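Chapter 2

Sorting the Wash Things: What Goes in the Box

3 comments | 15 shares

I started teaching home organisation because of a bathroom shelf. It was in a rented flat in Petley, it was as wide as my forearm, and everything I used to get clean had to live on it. Things fell in the sink. Things fell behind the sink, and one of them (a bar of soap, still in its wrapper) I only found when I moved out! So if you've come to this chapter with a shelf like that, you're in good company, and we're going to start very small.

In the last chapter we talked about rooms. We looked at where people stand, what they reach for first, and why the thing you want is so often at the back. Now I want us to get down to single objects, and wash things are a lovely place to begin. They're cheap and familiar, nearly every home has them, and they come in such awkward shapes. Before you read any further, go and fetch yours. Put them on a table, somewhere you can see them all at once, with a box next to them. Any box will do. I've used shoe boxes, a Mimis gift box and once the lid of a board game. 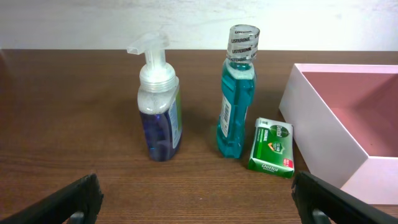 Tall things and flat things need to be thought about separately, and I'd like you to get into the habit of splitting them up before anything goes near the box. I call them standers and layers in my own notes, which isn't elegant but my students at Mornness seem to remember it. A stander has a base and wants to stay upright, usually because there's liquid in it. Foaming hand soap is a stander, and so is a bottle of Listerine. A Dettol soap box is a layer, quite happy flat on the wood. Pump bottles deserve extra care, as the nozzle pokes out to one side and takes up room you hadn't planned for. When I measure one, I measure from the tip of the nozzle to the far side of the bottle, and I write down the bigger number.

Try it now with your own things. Pick up each one and ask yourself two questions: does it mind being on its side, and what's its widest part? You'll be surprised how often the answer to the second is the cap or the shoulder, and the base turns out to be quite dainty. I still get this wrong with new bottles, and then I'm standing there trying to post something through a gap it was never going to fit.

A quick word on boxes while we're here. The old Blöndal method, which some of you will have met on other courses, has you choose the box first and then buy bottles to suit it. I can see the appeal, and the finished shelves do look beautiful, but I've never managed to keep it up past the first refill. I'd sooner start with what's already in the house. If your box is too shallow for the standers, let them live outside it and keep the box for everything else.

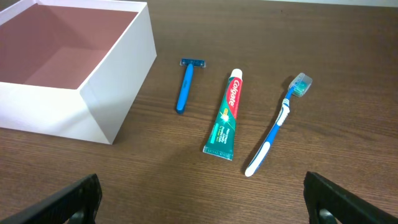
Then there are the long, thin things, and these cause more squabbles in my classes than anything. A toothbrush doesn't want to share with a razor. I keep them at opposite sides, heads pointing the same way, with the toothpaste in between as a sort of wall. Some people like to stand them in a cup, and that's fine at home by the sink, but it's hopeless if the box is going to be carried anywhere. Lay them down first and see how much length you really need. If the toothbrush only goes in corner to corner, that's allowed, though you'll want to put it in before the rest.

I first wrote this exercise for a September class, when half the group were packing for a term away from home, and I've kept the packing in because it makes you choose. You'll do it in pairs if you're in a classroom, or on your own at the kitchen table if you aren't. Sort your things into standers and layers, measure the widest part of each, and draw the floor of your box on squared paper. Leave the drawing in pencil. We'll be moving things about in the next section, where I'll ask you to take out two of them and see which ones you miss.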